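Pilow Publishes Planning Package for First-Time Robot Arm Buyers

Simulation work and a budgeting workbook are meant to help small operations decide what to buy before they sign a purchase order

BROVVILLE, October 10, 2021 – Pilow, which plans and specifies handling equipment for small businesses, today released a planning package for companies buying their first robot arm. The package, called Akcombe, combines a budgeting workbook with simulated workcells, so that a buyer can compare arm, gripper and bench layouts before any hardware is ordered.

Akcombe is aimed at repair shops, returns centers, kitchens and small warehouses that handle mixed goods. These buyers often get a quote for the arm alone and find out later what the rest of the cell will cost. The workbook puts the full purchase on one sheet: arm, gripper, mounting, guarding, electrical work, installation, operator training, spare fingers and yearly service.

"Most of the calls we get are from people who already have a price for an arm and want to know if it is a good price," said Lerato Jacobs, director of planning services at Pilow. "We can't answer that until we know what they want it to pick up and where it is going to stand. Akcombe makes them write that down first."

The workbook has 115 line items. Each one is marked as a one-time cost, a yearly cost or a cost that depends on volume. Buyers can enter their own labor rates and shift hours, and can run the same plan as a purchase, a lease or a short-term rental. A separate page covers the cost of downtime during installation, including temporary staff and rented storage.

The simulation part of the package lets a buyer test reach and clearance with objects close to the ones they handle. The object library released today holds 361 models, with household goods, food items, small appliances, bottles and tools among them. Buyers choose the objects, set the size and height of the work surface and place the arm. Pilow's planners then run the cell with up to four gripper types and return a written report.

Each report lists the objects the arm could reach, the objects each gripper could hold and the places where the arm came too close to a wall or to its own base. The report also gives a recommended arm size and payload range. It does not recommend a manufacturer, and Pilow does not take commissions on equipment sales.

The package was tested from April by Mofokeng, a household goods returns business that sorts mixed items by hand. Mofokeng had planned to buy two arms for its sorting benches. After the simulation work it changed its request to one arm with a longer reach and moved part of the money to a second gripper and a deeper bench. The company expects to place its order in the next budget year.

"Mofokeng's bench was against a wall and nobody had drawn the wall," Jacobs said. "Moving a bench on a screen takes a minute. Moving it after the arm is bolted down means paying the installer twice."

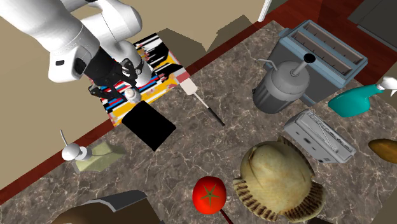
A simulated countertop cell with a white arm, a black two-finger gripper and mixed household objects, including a toaster, a spatula and a tomato. Rendering: Pilow

Pilow advises buyers to treat simulation results as a planning tool and to ask suppliers for a physical trial with their own goods before final payment. Soft, slippery or easily damaged items should always be part of that trial. The package includes a trial checklist and sample wording for an acceptance clause.

Pricing and availability

Akcombe is available now in English. The workbook and checklist are free on request. A simulation report for one cell costs $3,000 and takes four weeks from the date the buyer sends in bench dimensions and an object list. Changes to the layout are included until the report is issued. Additional cells at the same site are quoted separately.

About Pilow

Pilow is based in Brovville and provides equipment planning, specification writing and bid review for small and mid-sized businesses. It does not make or sell robots.

Media contact
Lerato Jacobs
Director of Planning Services, Pilow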